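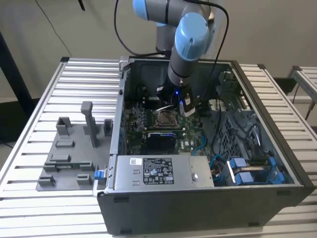 Desktop recovery and parts reuse, Perthorpe workshop
Progress report to the Stosine fund, second period
Prepared by Renji Tsuji, 23rd October

1. Scope of the period

Work since August has covered intake, opening and internal grading of the desktop towers collected from the Todport offices. The grant allows for 300 units over the full term. At the close of this period 139 had been booked in, opened and graded. The remainder are held at Todport until shelving is free.

2. Method

Each tower is laid on its side on the slatted aluminium table with the cover off. The order of work is fixed:

Record the service number and the state of the outer case.
Take out the drives and pass them to the locked cabinet for wiping.
Check the power supply label against the parts list.
Remove memory and expansion cards.
Remove the heatsink and fan, then the processor.
Inspect the socket, grade the board and enter the result.

Most of the intake is Dell, and the blue latches and drive caddies come undone without tools. This has cut the opening stage well below the time allowed in the plan. The power supply is left in the case until the board has been graded, as its screws are a different length from the rest and were being mixed up in the first period.

3. Boards and sockets

Socket inspection remains the slowest step. With the processor out, the contacts are open to dust and to anything dropped from above, so screws are now put in a lidded tray before the retention frame is lifted. Of the boards graded, 13 were rejected for bent contacts. We cannot say how many of these arrived in that state. From the next batch the socket will be photographed as soon as the processor is out, and again at grading.

Old paste on the heatsinks was harder to clear than expected. The first cleaning fluid left a film and was replaced. Arai supplied the second one at the same price.

4. Power supplies

Supplies are sorted by the rating printed on the label. Units with a torn or unreadable label go to scrap regardless of condition. Those that pass are tested under load for up to two hours and stored with the cable bundle tied back. Cable length is noted on the tag – several supplies from the smaller cases will not reach the board connector in a full tower.

5. Spending

Spending is within budget. An underspend of 2,000 pounds on tools is held against shelving, subject to the fund's agreement.

6. Points raised on the draft 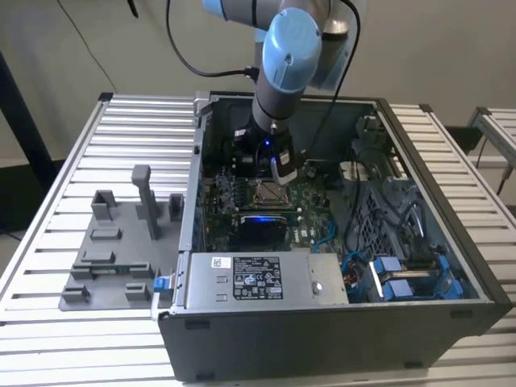
Colton Carrier asked whether the boards could stay in their cases after grading, given that a tested board in its own chassis is easier to place than a bare one, and he wanted the extra storage costed before any more were stripped. He also noted that the reuse figures should count complete machines and loose parts separately.

Both points are accepted. Graded boards will stay in the chassis from the next batch, with the drive cage and caddies kept alongside. The storage cost will be sent to the fund once the Todport shelving has been measured. The reuse table will be split into two columns, and the first period's figures will be reissued in the same form.

7. Next period

Open the second Todport batch. Complete load testing of the supplies in hand. Agree a disposal route for rejected boards.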